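Home Help Board > Kitchens > Painting

Repaint old kitchen cabinets myself or pay the quote?

Posted by MarthaInBotlow

Hello everyone, and thank you in advance for reading all this! We moved into my late aunt's house in Botlow this spring and the kitchen is just as she left it, with painted cabinets that I love in principle (she was a great one for bright colors) but that have gone chalky and sticky around the handles. A local painter came by and quoted $1,925 for the whole kitchen, inside and out. He was very nice and I don't think he's cheating me, but it is a lot of money for us right now. My husband thinks we can do it ourselves over a long weekend in July. Is he dreaming? And do the insides need painting too, or can I close the doors and forget about them? I'd like to keep it a cheerful color, and glossy if possible, like she had it.

Rosser_Rd_Ruth

It took us way longer than a weekend. Get the painter if you can swing it. My back has never forgiven me, and we had a dog hair problem.

Ieuan Hopkin

Your husband is dreaming a little, but only about the weekend. I did my mother's kitchen and then my own, and I'd do it again, with my radio on and plenty of coffee. I spent $169 on everything for mine, including brushes I still use, though my kitchen is on the small side and I already had the sandpaper and drop cloths.

If the house is old, please test the existing paint for lead before you sand anything. Test kits are cheap and the hardware store will have them. If it comes up positive, leave it alone and talk to someone certified, and never mind what I say below.

Assuming you're in the clear, take the doors off and put a bit of numbered tape behind each hinge, where it won't show. I skipped that the first time and spent a whole evening trying doors on like shoes. Then wash everything with degreaser, and wash it again around the handles, where the stickiness is mostly years of hands and cooking. Rinse, let it dry overnight, scuff it all lightly with fine sandpaper and wipe off the dust. Put on a bonding primer and then two thin coats of enamel. Thin really does matter with gloss. I got impatient with my second door and had a run down the front of it that I looked at every morning for years.

The coats dry to the touch pretty quickly, but enamel goes on hardening for up to 21 days, so eat off paper plates for a while and don't stack anything heavy on the shelves.

As for the insides, you can leave them if they're clean and sound. I did mine because I can't stand opening a bright door on a dingy shelf, and I keep my everyday cups there, so I see it more than I see the outside! Start at the back, work toward yourself, and do the shelves last. Gloss shows every smudge, I'm afraid, but it wipes down beautifully with a soft cloth and a drop of dish soap.
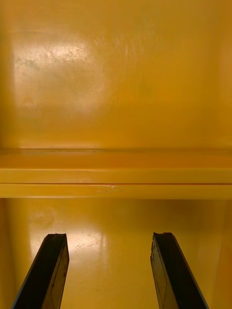
And do keep a little jar of the leftover paint with the color name written on the lid, because you'll want it for touch-ups and the store may not carry the same shade next year. Good luck to you both, and tell us what color you settle on.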